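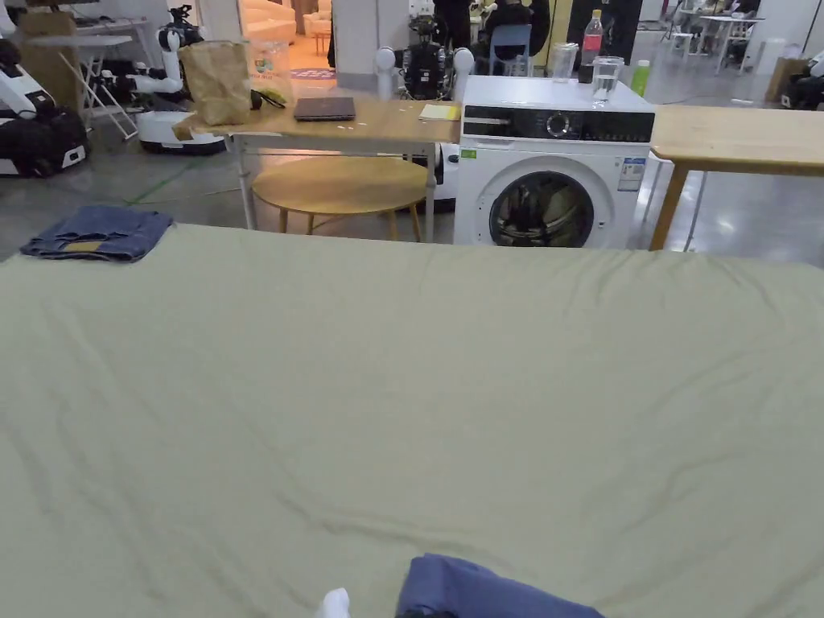

Merkton, 2005-10-30

4. Washing and drying bed sheets

These steps apply to the Hesovell 3470 washer with the Koskela drying rack.

1. Close zippers and check pockets before loading. Wash denim and dark colors apart from pale sheets.
2. Load no more than 2 large sheets. Spread them loosely around the drum - do not roll them.
3. Pour detergent into the left drawer and close it fully.
4. Turn the dial to Bedding and press Start.
5. When the door light goes out, wait 10 seconds and open the door.
6. Hang each sheet over two rails and smooth the edges by hand.

Note: Soft creases usually drop out overnight. Iron cotton while slightly damp.

Caution: Do not force the door. If code 181 shows, turn the dial to Drain and start again.

Section revised by Ville Miettinen.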